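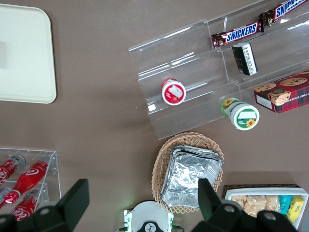

Snack table, stand and tray.

Ticket 183: Applicant portal, fee waiver box unticks itself
Opened by: Mairéad Ní Bhriain, Admissions, Madigan College
Assigned to: Pistidgate support
Status: Closed, with grumbling
Product: Fliresard application portal

Original report
Applicants who tick "I am requesting a fee waiver" on page 2 arrive at page 3 and are asked for a credit card. If they go back, the box is empty. If they tick it again, same thing. The legacy box ("A parent or grandparent attended Madigan") has never unticked itself in the history of the college. I mention this only as a technical observation.

Reply, support
Thanks for getting in touch. Please ask affected applicants to clear their cache and try another browser.

Reply, Mairéad
Most of the affected applicants are seventeen and doing this on a phone or a library computer. One wrote to ask whether the box was a test of character. I have tried it myself in every browser I'm allowed to install. The box does not care.

Reply, support
Could you confirm whether the applicants have entered a household income on page 2? The waiver box depends on that field.

Reply, Mairéad
They have. I went through the export. Where income was typed as plain digits, the waiver holds. Where it was typed with a comma or a dollar sign, the waiver drops. The form's own hint text shows a dollar sign and a comma.

Log, support
Reproduced on the test site. Income with punctuation is read as blank. Blank income is treated as "prefers not to say," and "prefers not to say" is treated as able to pay. That last rule came over in September with the Lalon import, where it was labeled "temporary."

Reply, Mairéad
So a family that declines to discuss its money is presumed to have plenty. I have met some of those families and I see where the idea came from. Could it be taken out anyway?

Log, support
23 December 2024. Patch applied. The income field now strips dollar signs, commas and spaces. Blank income no longer clears the waiver box; the application goes to a staff queue instead. Hint text left alone, as it is now correct by accident.

Reply, Mairéad
Tested with three made-up applicants, one of whom earns "$0,000." All kept their waivers. The queue now holds 119 real applications, which I will be reading over the break with whatever snacks are left. Two things before you close this:
1. Applicants who gave up and paid need refunds. Can you send a list of anyone who ticked the box and was charged later?
2. The confirmation email still says "Thank you for your generous payment" to people who paid nothing.

Reply, support
List sent by secure link. Refunds have to be issued from your side, under Payments, then Adjustments. The email wording is a template and counts as a feature request, so we have opened a separate ticket for it at low priority.

Reply, Mairéad
Found the template and changed it myself. It says "We have your application." Please close both.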